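Progress report to Doleo: parts room and seat bench, Collthorpe workshop
Reporting period to the end of November

Dear all,

Thank you, as always, for your patience with us. When you agreed to support the refit of the parts room, we promised to keep you posted even in the quieter stretches, and this has been one of those, though a good deal has been done all the same.

The yellow shelving

The yellow shelving is now in everyday use, and I must say it has cheered the place up no end! We kept the gray striped carpet, which saved us a fair bit of bother. The larger black parts go on the top level, spread out with room between them, and the small items live on the shelf underneath. We spent $1,176 on shelving and fittings this period, all of it from the budget you approved.

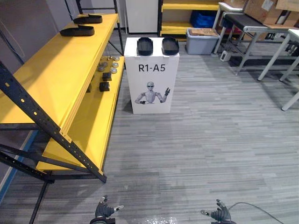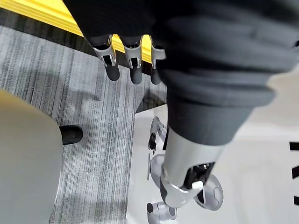
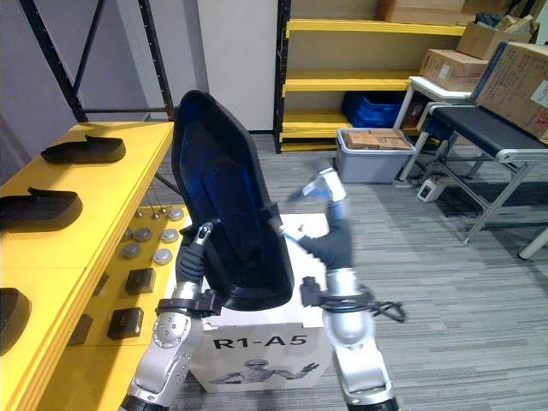
The gray striped carpet and yellow shelving in the parts room; the last picture also has one of the black seat shells with its dark blue lining.

Seat shells and pads

The first delivery from Rüegg came to 24 shells, and we have been through every one of them. Two went back with marks on the rim, and Rüegg were very good about it. The foam parts have been slower. We are still talking with Lultska about the shape of the raised lip, which we would like a touch softer, and I hope to have new samples to show you on your next visit.

Still to do

Labels for the lower shelves are on order. We would also like two more shelves along the far wall, and I will send a separate note on the cost once I have a proper quote. Tuesday mornings remain the best time to drop in, and you would be very welcome.

With warm thanks,
The workshop manager, Collthorpe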